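Street Fair Safety Walk-Through: the Remwood October Night Market

I do this walk a couple of hours before we let people in, clipboard in one hand and a dumpling in the other if the Kuson stall is set up early. Last fall I posted my list and a bunch of you running your own block parties asked for the comments too, so I've left them all in. Steal whatever you like!

1. Gates and walkways
Main gate on Westia: OK. Side gate by the bike racks: OK after we moved a trash can.
Comment: We had 889 people through last year and nearly all of them came in by the main gate, so I walk that stretch twice. I want a stroller and a wheelchair to be able to pass each other without anybody backing up. The fire lane has to be clear end to end, and yes, that means your cousin's van too. 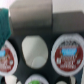 2. Food stalls
Extinguishers in reach: OK at every stall but one, fixed on the spot.
Comment: Grease and loose cloth are my big worry on this part of the walk. I look at aprons, banners, table skirts, anything that flaps. A bit of teal fabric hanging down beside the coffee pods is fine by me, but hang the same thing next to a fryer and I'm going to ask you to move it (nicely, the first time). Annapurna Hegde clips all of hers back with clothespins and it looks kind of cute.

3. Propane and power
Tanks upright and chained: OK. Cords taped or under mats: NOT OK at 4:30, OK at 5:15.
Comment: It's the cords every single year. Someone brings one that's too short, runs it across the walkway and promises to come back with tape. I carry my own tape now, two rolls. Generators stay behind the stalls, and refueling waits until they've cooled down – no exceptions, even if the band is halfway through a song.

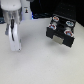

4. Stage and sound
Stage steps and rail: OK. Speaker stands weighted: OK.
Comment: Radu Munteanu built the new rail and I leaned my whole weight on it, which he did not enjoy watching. The stage crew keeps the left wing open as their way out. If you see folding chairs creeping in there, shoo them back. We're putting out 200 chairs this time, in rows tied together at the legs.

5. Craft tables
Tables locked and level: OK. Nothing sharp left out: OK.

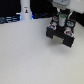
Comment: The Pai lantern workshop is the one I fuss over, with all those kids and craft knives in one tent. Grown-ups do the cutting and the knives go back in the box between groups. I like a smooth, pale tabletop like the one here, where a stray blade or a staple would show up right away. LED candles only, please. We have 142 of them and I've checked the batteries.

6. Tents and weather
Weights on every leg: two legs short, sandbags on the way.
Comment: A tent with three good legs is a kite. If the wind picks up we drop the sides first and then close the tents one row at a time, starting at the river end.
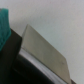 7. First aid and lost kids
First aid table staffed: OK. Meeting spot sign up: OK, though I'd like it higher.
Comment: We're under the big clock again. Please tell your kids before you start eating! The radios are charged and mine is on channel 3.

Still open when I signed off: sandbags for the two tent legs, and raising the meeting spot sign. I'll be back around at 5:45 to check both.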